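The Bench at Urnden

The letter from the Melis Trust said the bench should invite reflection. I had made benches for nineteen years by then and the only thing I had ever seen one invite was a sandwich.

Still, it was June and the van needed a clutch, so I drove out to Urnden to look at the site. It was a bend in the old canal below the lock, with a view of some reeds and the back of a tire shop. A young man from the Trust met me there in clean boots. He told me the lock had been dug in 1730. The stone over the gate said something else, but the stone was mostly moss, so I let him have it.

"We'd like it to tell the story of the place," he said.

"What story?"

He looked at the water for a while. "Well, boats," he said.

I asked what people did here. He said they connected with the landscape. I sat on the bank after he left and watched for most of an afternoon. A woman came by and her dog went in after a duck. Two boys threw gravel. An old man with a flask walked up, looked for somewhere to put himself, found nothing, and drank his tea standing with one hand on the lock beam. I wrote that down. It was the only useful thing I learned all day.

The oak came from Vestar, where they will tell you every tree fell in a storm. I have bought a lot of timber from Vestar and I don't remember that many storms. But it was a good butt, straight for nine feet and then not, and I took it because of the part that wasn't. 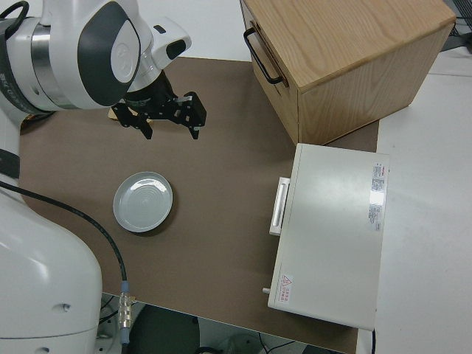 The Trust wanted drawings. I sent drawings. They wanted to know what the curve at the left end represented, and I wrote back that it was where the tree bent. A week later I got a message saying everyone loved the idea of the wave.

So it was a wave. I roughed it out with the chainsaw and then went at it with the big gouge, and I kept the seat wide at that end because I was thinking of the flask. I cut a flat in the arm, a hand's width across, just deep enough that a cup wouldn't slide. On the invoice I called it a detail.

They also wanted words. Somebody had been hired to come up with the words, and what came was a line about time and water that could have gone on a bottle of shampoo. It had 3 commas in it. I carve lettering by the hour and I don't mind commas, but I did ask whether it might be left off. They said the line had been approved. I cut it along the back rail, low down, where a coat would cover it.

We put the bench in on a wet morning with a borrowed hoist. The Urkari Players came to do a dance about navigation, in blue sheets, and there was a speech. The young man said 200 people had helped to shape the work. I looked at my hands. Then he said that the piece was listed now, number 3127 in the register of public sculpture, and everyone clapped for the number.

I didn't go back for a long time. You make a thing and they screw a plaque to it and after that it belongs to weather. I had heard that another bench of mine, a good one, was being used to hold a shed door shut, and I thought it better not to know.

But I was over that way in the fall, fetching boards, and I pulled in behind the tire shop and walked down. The oak had gone silver. Somebody had cut a heart into the wave, not badly, though they'd fought the grain on the left side and lost. The plaque had a sticker on it.

The words were full of green. You could make out "time" and one of the commas.

I sat down at the wide end. It was a bit low. I'd known it was low when I set the legs, and had told myself the ground would settle the other way. There was a ring on the flat of the arm, dark brown, and another ring over it, and more under that, so many they had run together into a stain about the size of the bottom of a flask.

I scratched at it with my thumbnail. It had gone well into the wood. You'd never get it out without planing, and I had a plane in the van, and I stayed where I was until the rain came on.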